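Wisesel Desktop Tower Service: Frequently Asked Questions

These answers apply to office towers sent to the Wisesel bench for inspection, parts recovery or resale. For anything not covered, write to Abílio Peixoto at the Carvalho site and quote your batch number.

What condition should a tower be in when it arrives?

Disconnected from all cables, side panel fitted, no loose screws inside. Keyboards, monitors and power cords are handled under a separate Cisico form and should not be packed with the tower.

How is the case positioned for internal work?

On its side, open side up. This gives access to the motherboard, power supply and drive carriers without turning the case again. The side panel is stored flat with the batch sheet. We work on slatted aluminum tables.
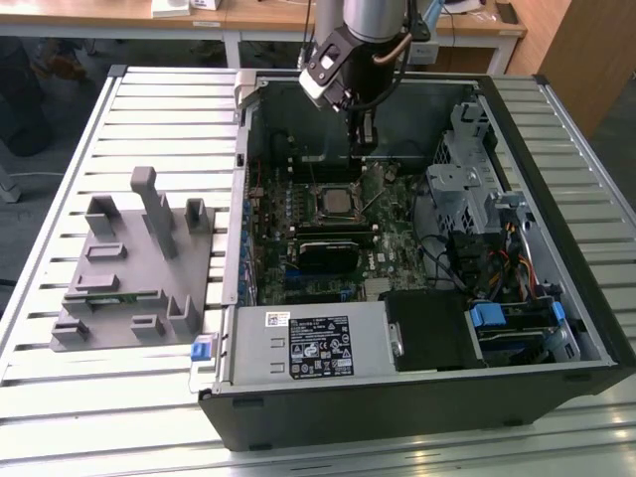
What do the blue plastic parts do?

On most office towers a colored plastic tab or handle marks a part meant to be moved by hand. Blue handles on a drive carrier are squeezed to release the drive. Blue connectors on the board are ports or slots and should not be pulled.

Do you open the power supply?

No. Power supplies are tested closed or replaced as a unit. The rating label must stay on and be readable. A unit with a missing label is recycled.

Is the processor removed?

Only if the order asks for it. The heatsink comes off first, then the retention lever is released and the processor is lifted straight up. Old thermal paste is cleaned off before storage. Sockets with bent pins are recorded and the board is graded for parts.

How is the motherboard inspected?

Visually at first, under bench light, starting with the areas where small surface-mount components are clustered. The technician looks for cracked parts, lifted pads, corrosion and dust packed around the sockets. Boards are held by the edges. Any damage is entered in Zustara before a power test is attempted.

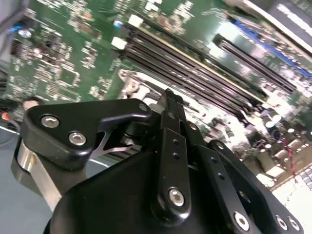
How long does a batch take?

The limit is 17 towers per batch. Allow 3 working days from check-in. Batches received in October may take longer.

What happens to the drives?

Drives are taken out in their carriers, labeled and wiped. A drive that fails the wipe is shredded, and its serial number appears on the batch report. Carriers go back into the case they came from.

Can I get the same tower back?

Yes. Tick "return original" on form 2084 and include a delivery address.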